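3.2 Storage conditions and loss of crispness

Dry baked foods lose their appeal mainly through the uptake of water from the surrounding air. The rate depends on the recipe, the thickness of the piece and the barrier around it. Previous work in this series (Muli and Makokha) dealt with sealed packs in shops. The present section deals with the period after opening, when the food is kept at home and the pack is opened and closed many times.

Households in Bulholm and Obura were asked to keep a storage diary during September. Of the diaries returned, 114 were complete enough to use. Each entry gave the type of food, the container, the room and the time of each opening. Where a food was moved from one container to another, the entry was split at the move and the two parts were treated as separate storage periods. Entries for filled or iced goods were left out, as water moves between the filling and the crust whatever the state of the air outside.

Crispness was judged by a trained panel using a line scale from soft to crisp. Samples were broken by hand before tasting and the sound of the break was scored separately. The two scores agreed well for thin crackers and less well for short, crumbly pastries, which may break cleanly long after the bite has gone dull. For this reason the bite score alone is used below.

Containers were grouped by how far they held back moist air. Tins with a push-on lid and rigid plastic boxes with a clip lid formed the closed group. Paper bags, folded wrappers and uncovered bowls formed the open group. A third group was needed for nested storage, in which a container stands inside a basket or on a tray. The outer vessel adds little or nothing as a barrier, but it affects where the food is kept and how often it is reached for, and diary keepers in Obura used it far more than those in Bulholm.

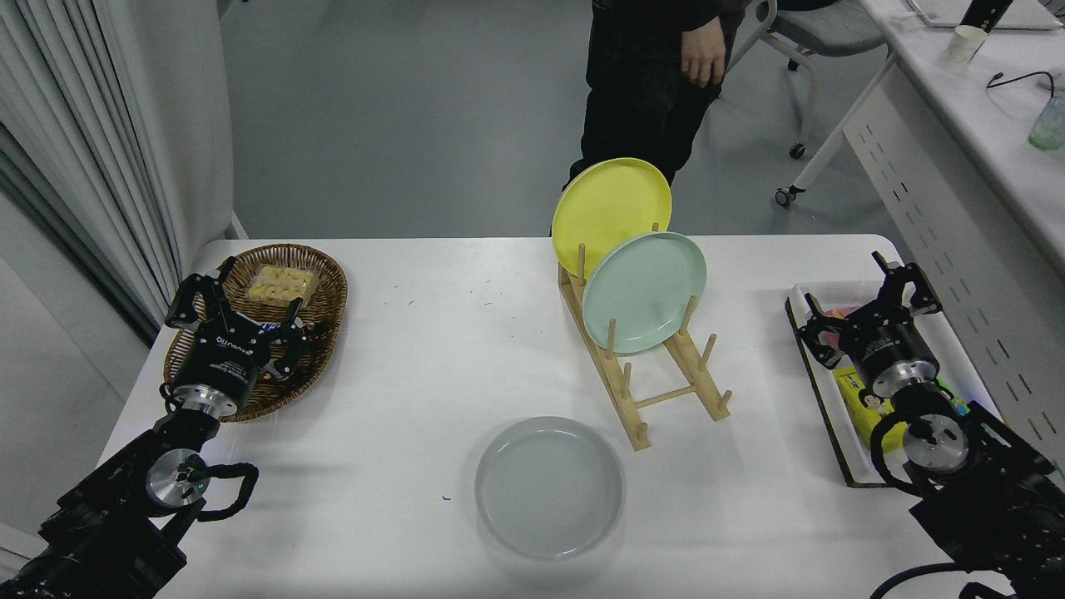 Subira Mbwambo

Figure 2. Nested storage: pale, apparently baked food in a clear plastic container, placed inside an oval wicker basket.

Nested containers were opened more often than tins, and over 17 openings the bite score fell steadily in both towns. The fall was steeper in kitchens than in living rooms – a difference that remained after allowing for the type of food. Steam from cooking is the likely cause, although room humidity was logged in only part of the sample and the point cannot be settled here. The effect of lid fit is taken up in Section 3.3.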